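We use cookies to improve your experience on this site. By continuing to browse you accept our cookie policy. Accept | Manage settings

4.2 Grasping in clutter with transparent objects

The Merrick policy was trained on 200 demonstrations and tested on a table-top task in which the target is named by a short text prompt. Each of the 12 test layouts mixes opaque and see-through items, and the start pose of the arm is the same in all of them. Figure 3 gives one view from the fixed camera, with the hand next to a clear object near the right edge of the table. 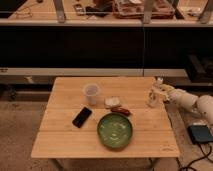
Witiner

Figure 3. Fixed-camera view of a test layout. The green bowl, the phone and the translucent cup share the table with the clear object beside the fingers.

Clear objects are hard for the depth channel, which tends to return the surface behind them. We therefore drop depth within a mask around the target and let the policy rely on colour alone - the mask is recomputed at every step. With this change the target was lifted in 11 of the 12 layouts. In the remaining one the fingers closed too early and the trial was stopped. The Pasum baseline was run on the same layouts without retraining; its results are given in Table 2.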